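Sorting the odds and ends before the cold sets in. Notes mostly for me, but help yourself.

**Felt pads.** Don't trust the stick-on ones on chair legs. Clean the foot with metho first, let it dry, press for a full minute. Still fall off by May. The tack-in kind last years, but pre-drill or you'll split the leg.

**Sticky drawers.** Candle stub along the runners. Not cooking oil, goes gummy and grabs dust. If the drawer is swollen wait for dry weather before you plane anything, I took 4 shavings too many off the Mastcombe dresser and now it rattles.

**Grout.** Bicarb paste, old toothbrush, leave it while the kettle boils. Rinse twice. Reseal once its properly dry.
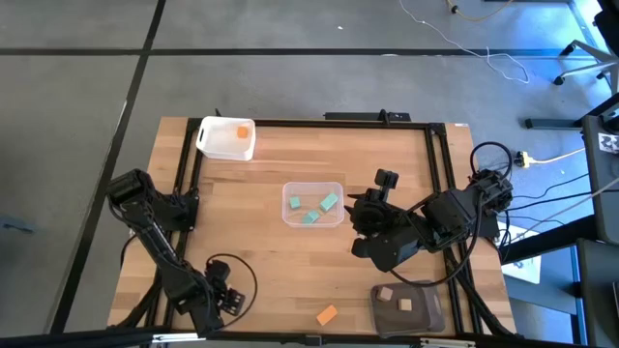 Small bits and offcuts are what kill a workbench. You put one down, then another, and by tea time there's no room to lay a board flat. Sort by colour or by job, doesn't matter which, as long as every kind has its own container. Teal cubes in the clear tub, beige ones in the brown tray, and a white bin with handle cut-outs for whatever's orange. Clear tubs are best for things you use every day. Handles matter once you get into screws, a full tub of 50 mm deck screws is heavier than it looks. And do the last stray piece too, that flat orange block still out on the wood is how the next pile starts.

**Glue.** Write the month you opened it on the cap. PVA that's been frozen in the shed goes like cottage cheese, chuck it. Keep a damp rag handy for squeeze-out.

**Paint tins.** Store the dregs in a jam jar, fill right up so there's less air. Label with the room and the colour code. Our hallway is Moltine 889, took me a whole afternoon to work that out from a chip the size of a thumbnail.

**Sandpaper.** Tear it against an old hacksaw blade screwed to the bench edge. Start at 100 grit for most things. Don't skip straight to the fine stuff, you'll be there all nigth.

**Squeaky hinge.** Pull the pin, rub with bar soap, tap back in. One hinge at a time or the door comes down on your foot.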